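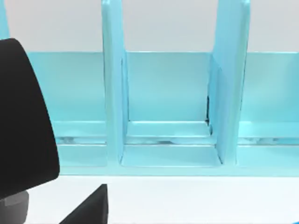

읽는 시간 1분

접시꽂이에 세워 말리기 vs 행주로 바로 닦기

하마르댁
이사하고 싱크대가 좁아져서 고민입니다. 지금은 칸막이 높은 꽂이에 세워 두고 자연건조하는데 자리를 너무 차지하네요. 폭이 대략 300mm쯤 되는 자리밖에 없어요. 다들 어떻게 하세요?

skaltwood17
세워 말리는 쪽입니다. 행주는 매번 삶지 않으면 냄새가 나요. 접시 사이를 한 칸씩 비우면 훨씬 빨리 마릅니다.

알레티
저는 반대요. 꽂이 바닥에 물때 끼는 거 닦는 게 더 일입니다. 마른행주 여러 장 돌려 쓰고 바로 찬장에 넣어요. 저녁 설거지 15분이면 끝납니다.

skaltwood17
물받침만 매일 비우면 물때 별로 안 생기던데요.

알레티
저희 동네는 물에 석회가 많아서 매일 비워도 하얗게 남습니다.

Ibsa Alemneh
석회면 구연산 푼 물에 담갔다가 헹구세요. 그리고 윗분, 지름 252mm 접시는 얕은 꽂이에서 자꾸 넘어갑니다. 칸막이 높이부터 보고 사세요.

하마르댁
큰 접시는 네 장뿐이라 그것만 닦아서 넣고 나머지는 세워 볼까 합니다.

šimkus_k
그렇게 반반 하다가 결국 다 꽂이에 쌓이더라고요. 식구가 몇 명이세요?

하마르댁
셋입니다. 9월부터는 둘이고요.

šimkus_k
둘이면 작은 걸로 충분해요. 저는 칸 여섯 개짜리 씁니다.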